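The hand that checks its own sums

Most of the trouble with robot hands is in the code. Motors have been good enough for years. What goes wrong is the moment between deciding to pick something up and closing the fingers on it, when the software has to guess where everything will be by the time it gets there.

Athina Papadakis has spent the past few years on that moment. She leads the control group at Giltero, a small firm that writes software for other people's robot hands, and her current project is a planner called Cora. It takes a view of an object, works out a set of possible grips, and throws away the ones that would end badly.

"The old version was too proud," she says. "It would find one grip and stick to it, even when the object had moved."

Cora keeps 60 grips in play for as long as it can. As the arm travels, each one is scored again against fresh sensor readings, and the poor ones drop down the list. The final choice is made late, often in the last few centimetres. If the best score is still too low, the arm backs off and the planner starts again.

Doing this quickly was the hard part. The first build needed 700 milliseconds for each round of scoring, far too slow for an arm already on the move. Papadakis and her colleagues rewrote the collision checks so that simple shapes are tested first and the detailed model of the hand is only brought in for close calls. A round now takes 4 milliseconds.

Testing is duller work. The team keeps a library of 2,137 recorded attempts, good and bad, and every change to the planner is run against all of them overnight. Brullex, a parts supplier and Giltero's first paying customer, added its own failures in January - mostly thin, flat things that slid away.

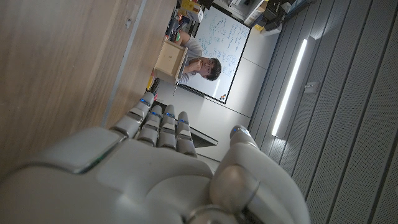 Cora's model of a hand is a list of links and joints, each with limits on how far and how fast it may move. Writing that list is slow, and a wrong number in it can spoil every grip the planner suggests. On a white hand with four fingers and a thumb, the segments and the dark gaps between them make the joints easy to find by eye, but the limits still have to be measured one at a time.

A tool called Honorato now does part of that job. It moves each joint gently in turn, compares the readings with the model and marks any that disagree. Papadakis wants it to correct the model as well, though for now an engineer has to approve each change. The next release will add a check for worn joints, and Brullex has asked to try it first.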